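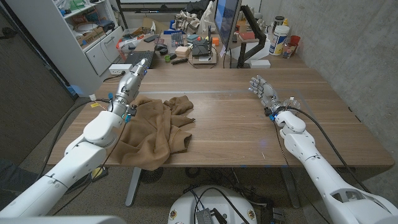

Vol. 2, No. 2

Wool and Water
Notes to go with the second evening of Looking After Clothes, Droveck Adult School

Welcome back, and thank you for all the sweaters you carried in last time, including the ones that smelled of cedar and the one that smelled of dog. I promised I would write up the washing part properly, because I talked too fast and the people at the back were still writing down the bit about vinegar when I had moved on to drying. So these notes go slower than I did. Read them with something warm to drink.

What a wool fiber is like

If you could look at a single wool fiber very close up, you would see that it is covered with tiny overlapping scales, a bit like roof shingles, all pointing toward the tip. Underneath the scales is the cortex, where most of the strength and stretch comes from. The fiber also has a natural wave to it, called crimp, and that wave is why a wool sweater feels springy and holds so much air. Fine merino has a lot of crimp, packed close together. The coarser wool they use for rugs has much less, and you can feel the difference with your eyes shut (do try this at home, it's a nice thing to do with children).

Wool also takes in a great deal of water before it feels wet to the hand. It can hold close to a third of its own weight as moisture from the air, which is a lot when you think how quickly a cotton shirt turns clammy. Please keep this in mind when we get to drying! A sweater that feels dry on the outside may still have plenty of water in it.

Shrinking and felting

I know these words get mixed up, and I mix them up myself when I'm tired. There are two different things going on.

Relaxation shrinkage happens when a knitted piece was stretched a little during making or finishing and then lets go of that stretch the first time it gets properly wet. It's usually small. You can often coax it back with patient blocking, meaning that you lay the damp piece flat, ease it to the size you want, and leave it there until it dries.

Felting is the one that breaks hearts. When wool is wet and gets rubbed or tumbled, the fibers creep along past one another. The scales let them travel easily in one direction and catch in the other, so they work themselves tighter and tighter and the fabric gets thick and small. Heat and soap help it along. Once it has really happened you can't undo it, whatever you may have read about hair conditioner. Conditioner will soften the fibers and let you stretch a mildly felted sweater some of the way back, and I've rescued a sleeve or two like that, but a sweater that has gone to cardboard is going to be a hot pad or a pair of slippers, and there are worse lives for a sweater.

One more point, because it came up in the break. Plenty of people believe that hot water alone felts wool. Warm water by itself does much less harm than you'd think. Dyers simmer wool all the time. It's the rubbing that does it, and sudden changes of temperature seem to make the rubbing worse, so bring the water up or down gently if you must change it at all.

Reading the label

The little washtub with a hand in it means hand wash. The washtub with two lines under it means a very gentle machine cycle. A washtub with an X through it means do not wash, and a circle is the dry cleaner's business. A square with a circle inside is tumble drying, and if that one has an X through it, believe it. A square with a single flat line across the middle means dry flat, and you will meet that one on nearly every good sweater you ever buy.

"Superwash" on a yarn band or label means that the wool has been treated so the scales are smoothed down or coated over. It can go in the machine on a wool cycle. It tends to grow a little in the wash, where untreated wool would tighten, so support it well when you lift it.

We passed around two garments from Pandard in class, one superwash and one not, and I was pleased that most of you could tell which was which by the feel. The treated one is slicker. If you missed that evening, ask me and I'll bring them again.

Washing by hand, the slow way

Fill a basin with cool or barely warm water before the sweater goes anywhere near it. Add your wool wash and swish it around with your hand. Any mild soap made for wool will do. I use Lü at home, mostly out of habit and partly because my mother-in-law gives me a bottle every December, and it would be rude to let them pile up. Avoid ordinary laundry powder, and especially avoid the kind with enzymes meant for breaking down protein stains, because wool is a protein too.

Turn the sweater inside out, lay it on the water, and press it under. Then leave it alone for fifteen minutes. Go and do something else. You don't need to squeeze it, knead it or worry at it, and the temptation to do so is very strong for those of us who were brought up scrubbing collars. If there's a mark at the cuff, press a bit of the soapy water through it with your fingertips.

Rinse in water of the same temperature. No running tap straight onto the knitting, please.

For those who like to measure, one US pint is 473 milliliters, and I'm putting it here because our course measuring jugs are marked in milliliters and half the recipes in your folders are in pints. A liter is 1000 milliliters, so a pint is a little under half of that. There, now we can all stop asking each other. 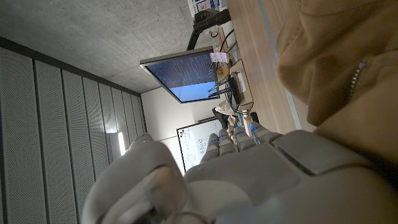 Winifred Tasko

Getting the water out

More sweaters are spoiled between the basin and the drying rack than in the washing itself. A wet sweater is heavy, and if you pick it up by the shoulders all that weight pulls down through the body and you'll end up with a dress. Gather the whole thing up in both hands, from underneath, as you'd lift a sleeping cat.

Press it against the side of the basin, then lay it out on a big dry towel. Roll towel and sweater up together like a jelly roll and lean on it with your forearms. Some people kneel on it. Unroll, swap to a fresh towel, and do it once more if the first one is soaked. Never wring.

Then dry it flat, on a rack or another towel, away from the radiator and out of strong sun. Pat it into shape while it's damp: side seams straight, ribbing pushed together, sleeves lying easy. Turn it over when the top feels dry. A heavy cardigan can take two days in a cool house, and there is no good way to hurry it, though a fan across the room does help.

Folding and putting away

Fold sweaters; don't hang them. A hanger will put little horns in the shoulders and let the body drop. My way is to lay the sweater face down, bring each sleeve straight across the back, fold in the sides to meet, and then fold the bottom up once or twice depending on the shelf. A sweater that has been left bunched up for a while will usually recover if you spread it flat overnight and give it a little steam, holding the iron well clear of the wool.

Wash everything before you store it for the summer. Clothes moths lay their eggs where there's food for the larvae, and they're much keener on wool with a bit of sweat or soup on it. Cedar smells lovely and does rather less than people hope. A lidded box or a zipped bag does more. The storage bags I showed you were from Ondier, but any that close tightly are fine, so long as the wool goes in bone dry.

For next time

Please wash one thing by hand before we meet again and write down how long it took to dry, which room it was in, and whether the size changed. Measure it across the chest and down the center back, before and after. Bring the notes and, if you can bear it, bring the garment.

We'll be starting on pilling and small holes. You'll need a darning needle with a blunt tip, a few yards of yarn in a color you like, and good light to see by. I have spare needles. I also have far too much green yarn, and you're all very welcome to it.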